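Writing the Rules for the Second Arm

The safety binder at Gerkard's small-parts plant used to be thin. It had a page on lockout, a page on who could hold the teach pendant, and a drawing of the floor with a painted line. That was enough while every robot in the building had one arm and stood inside a fence.

The binder that replaced it in May has 57 pages. Rin Okabe wrote most of them. She came to Gerkard from a packaging firm, where she had spent her time on guarding and light curtains, and she was hired to answer a question the plant manager had put off for a year: what has to change in the written rules when a cell has two arms that share the same space?

Her first answer was that the old risk assessment could not be stretched to cover it. A single arm has a reach, and you can draw that reach on the floor. With two arms there is a third area to deal with, the part of the table both can get to. A hand caught there can be pinched between two moving things, and a stop that holds one arm in place does nothing if the other keeps going. Okabe's rule is that any stop, from any button or sensor, stops both. The cell may not be restarted from one side only.

"People wanted an exception for the side that isn't doing anything," she said. "I asked them to tell me how an operator would know which side that was."

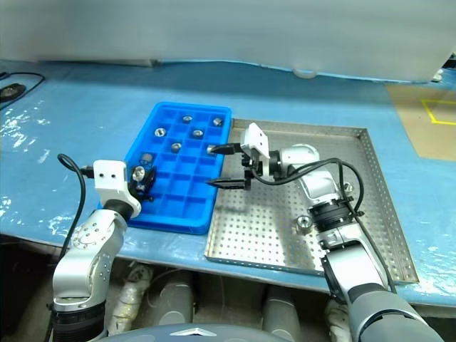
Shared space has to be assigned before a job is approved, and at Gerkard that is done on a form called the zone sheet. The sheet names each container on the table, says which arm may enter it, and says whether both may be in it at once. Sorting jobs are the hard ones. When metal nuts go between a blue compartmented tray and a perforated steel tray set right up against it, with one gripper holding a nut above the cells on the left and the other arm stretched across the steel tray to reach a cell on the right, the blue tray has to be listed as shared. Shared containers carry a lower speed limit and a minimum gap between grippers, both checked by the controller. If a job needs the gap reduced, a second person signs for it.

The second person is usually Ryota Sugiyama, who runs the night shift. He was against the form at first. His complaint was that trays get moved. A sheet filled in on Monday described a table that had changed by the end of the shift, and the operators kept signing it anyway. The fix was tape on the tabletop and a rule that a tray found off its marks is treated as a new setup. That rule cost the plant time in the first weeks. It has stayed.

Cables got their own section. Arms that work close together can snag each other's wiring, and a pulled connector can drop a part or open a gripper. The inspection list calls for each arm to be run slowly through its full motion while someone watches the cable loops, with the power-off button in hand. Inspectors write down where the slack goes. Taping a loose cable to an arm is not allowed as a repair.

Not everyone in the trade thinks this much paper is needed. Ondieki, an integrator that builds two-arm cells for several plants in the region, uses a checklist of 6 pages and leaves zone assignment to software. Its engineers say a form filled in by hand will always lag behind the machine. Lurnine, which makes fasteners, started with the software method and later added a printed sheet at each table, mainly so that new hires could read it before their first shift.

Okabe does not object to the software. She wants the limits printed where the operator stands, and she wants the printed number checked against the controller every week. In the first round of checks her team compared 231 settings and found nearly a dozen that did not match. Most were speeds raised during a trial and never put back.

The next revision deals with clearing a jam. At present an operator who sees a part stuck in a cell must stop the table, wait for both arms to report a held position, and use a plastic pick. Sugiyama wants the arms moved to a parked position first. Okabe agrees in principle, but parking means motion, and motion near a jam is what the rule was written to prevent. The two of them are testing a slow retreat with the hold-to-run switch on a spare table at the company's Nislow building. The draft is due back from the shift leads before the end of the year.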